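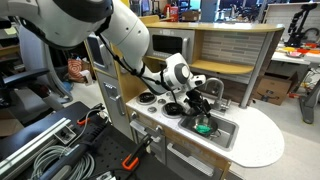
What the night queue changed for the bench staff

Our group at Seleo has been running manipulation tests on a toy kitchen for long enough that the kitchen has its own line in the equipment register. The task set is called Jina. It covers small household actions: put an object in a pot, take it out, move the pot between the sink and a burner, open the oven door. One arm, one two-fingered gripper, one operator standing next to it. Until January the operator was there for every trial.

In January we moved the resets to the arm itself and put the trials in a queue that runs after hours. I want to write down what that did to the working day, as most of what I have read on the subject is about the software.

The old procedure

A trial took under a minute. The reset took longer. The operator put the pot back in the sink, put the object back in the pot, stepped behind the line, pressed a button, and typed a result code. A good day was 41 resets before lunch and somewhat fewer after. Hagos Endale did this work for most of last year, and before him it was shared by whoever was free.

The work was dull and it was also where we learned things. Hagos could tell from the sound of the wrist that a run was going to fail. He wrote his notes in the comment field, which had been put there for fault numbers and had no length limit.

The new procedure

The arm now runs a trial, then runs a reset policy, then checks the result against a stored view of the start state. If the check fails twice, the queue pauses and sends a message. In the first full month the queue logged 1,686 trials. Of those, 887 needed no person at any point. Another 414 stopped on a failed check and were cleared by hand. The remainder were aborted by the controller, mostly on force limits at the rim of the sink, and we threw them out.

The sink is the worst place for a gripper. The basin is narrow, the faucet stands behind it, and a pot that has slid against the wall leaves no room for a finger on that side. We tried a softer closing profile. It reduced the aborts and made the grasps slower, and we kept it.

Where the hours went

The plan said the operator would be freed for analysis. That is partly true. Hagos now spends his mornings on the paused runs from the night before. Each one means reading a log, watching a clip, deciding on a label, and putting the pot back where it belongs. He says it is more tiring than the old job. Resets could be done while thinking about something else. Judging failures can't, and he sees nothing except failures.

Atif Gilani, who writes the schedule, had counted a paused run as two minutes. It is closer to six if the label is to mean anything. We corrected the schedule in the third week. Before that, Hagos was staying late and the log showed him as idle, because the tool only records time when the arm is moving. That was our error and it took too long to find.

Three things we changed afterward:

Paused runs are split between two people, so each also sees some of the good ones.

The comment field is back. It had been removed with the operator screen.

Queue messages are held until 8 a.m. Somebody had been answering them from bed.

What I would do differently

I would have asked Hagos to write the reset checks. We took the start state from the task document, which says the object is in the pot. He knew that a cloth hanging over the rim counts as in the pot for one task and not for the next one. We spent nine days arriving at the same rule.

I would also have settled the job title first. He was hired as an operator, and the pay band at Seleo follows the title. The work is now closer to test engineering. The request to change it went in last week, with the January log attached.

The same setup goes to our Clilterby site next, with the task set unchanged. They have two operators there and both have asked what their mornings will look like. I sent them the figures above and Hagos's number.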